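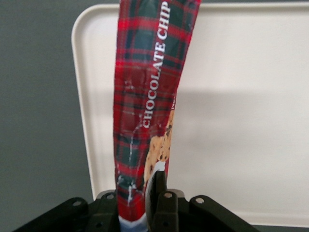 **Zalldale Readers > Thrillers & Mysteries > Just finished The Amcombe Signal (spoilers from post 3 down)**

**pagecurl_dee**
OK I need to talk to someone about this book! I picked it up on a whim, planned to read a chapter before bed, and got through 400 pages in two nights. A retired piano tuner who hears a code in badly tuned hotel pianos - how has no one done this before? The Plirnance stuff creeped me out so much I had to go turn the hall light on.

Has anyone else read it?

**mort_in_the_stacks**
Read it in January and liked it less than you. Great opening, saggy middle. Once they get on the ferry it's 100 pages of people whispering in cabins.

**pagecurl_dee**
> saggy middle

The ferry was my favorite part!! (Spoilers now, look away.) That's where you find out Iyamu has been sending the postcards to himself. I went back and reread chapter 15 and it's all right there, he even complains about the price of stamps.

**mort_in_the_stacks**
I'll give you the stamps. But he's a trained agent and he uses his own handwriting? Come on.

**Thư Lò**
He wants to be caught though, doesn't he? That's how I read it. The line to his sister about being "tired of good hiding places" comes two pages before the first card shows up. I loved him, easily the best villain I've read this year, if he even is one.

My complaint is Plirnance. We get the offices, the gray cars, the scary lady with the thermos, and then the whole company folds in one chapter? I wanted so much more of the thermos lady.

**pagecurl_dee**
THE THERMOS LADY. Yes. Give her a whole book.

**quillandbramble**
Slightly off topic, does it matter if I haven't read the first one? My library only has this one and there's a wait on the other.

**mort_in_the_stacks**
Not really. The first one is mostly about the brother, who's dead by page 1 here. It's the better book, mind you.

**Thư Lò**
Disagree on better, but agree you can start here! You'll just miss a joke about the canoe.

**quillandbramble**
Thanks both, starting tonight. Skipping the spoilers - well, I saw the postcards one. My own fault.

**pagecurl_dee**
Oh no, sorry! It's still fun knowing, I promise. Come back when you hit the ferry, I need more people on my side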